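인쇄하기 | 이메일로 보내기

12월 일요일 | 지현우 기자

사라기(Saragih) 로봇 작업장 공개 행사… 주민 32명 방문

로봇 개발 업체 사라기가 일요일 오후 작업장을 주민에게 공개했다. 행사에는 인근 주민과 고등학생 등 32명이 참가해 양팔 로봇의 시연을 지켜봤다. 평소 외부인이 들어갈 수 없는 공간이어서 참가 신청은 접수 첫날 마감됐다.

시연은 작업대 양쪽에 마주 보게 설치한 검은색 로봇 팔 두 대로 진행됐다. 초록색 매트를 깐 작업대 위에서 두 팔이 가운데로 뻗어 물건을 주고받는 동작을 한 뒤, 선반에 놓인 음료 캔을 다루는 순서로 이어졌다. 진행을 맡은 지동현 선임연구원은 두 팔이 같은 공간에 들어갈 때 서로 부딪히지 않도록 경로를 짜는 일이 가장 까다롭다고 설명했다.

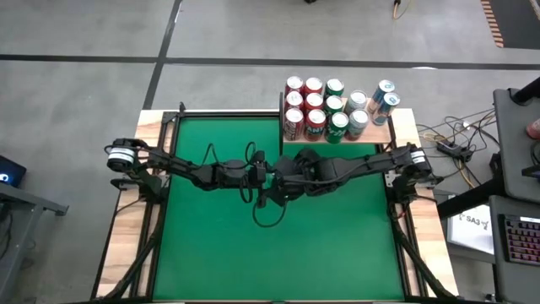

참가자들은 네 개 조로 나뉘어 조별로 최대 29분씩 작업장을 둘러봤다. 질문은 주로 속도와 안전에 관한 것이었다. 한 학생이 사람보다 느린 이유를 묻자 지 연구원은 "지금은 속도를 일부러 낮춰 두었다. 정확하게 잡는 것이 먼저"라고 답했다. 캔이 찌그러지지 않게 쥐는 힘을 어떻게 조절하느냐는 질문도 나왔다.

협력 업체인 콜레티(Colletti)의 카르티니 라흐만 씨는 매장 진열과 소형 물류 창고를 첫 적용 분야로 보고 있다고 말했다. 다만 도입 시기는 아직 정해지지 않았다고 했다.

초등학생 자녀와 함께 온 라제슈와리 수바르나 씨는 "영상으로만 보던 것을 가까이에서 보니 생각보다 조용했다"며 "아이가 집에 가지 않겠다고 해서 끝까지 남았다"고 말했다.

사라기는 내년 봄 다섯 차례 더 작업장을 공개할 계획이다. 참가비는 없으며 신청은 전화로 받는다. 초등학생은 보호자와 함께 와야 한다.

인쇄하기 | 이메일로 보내기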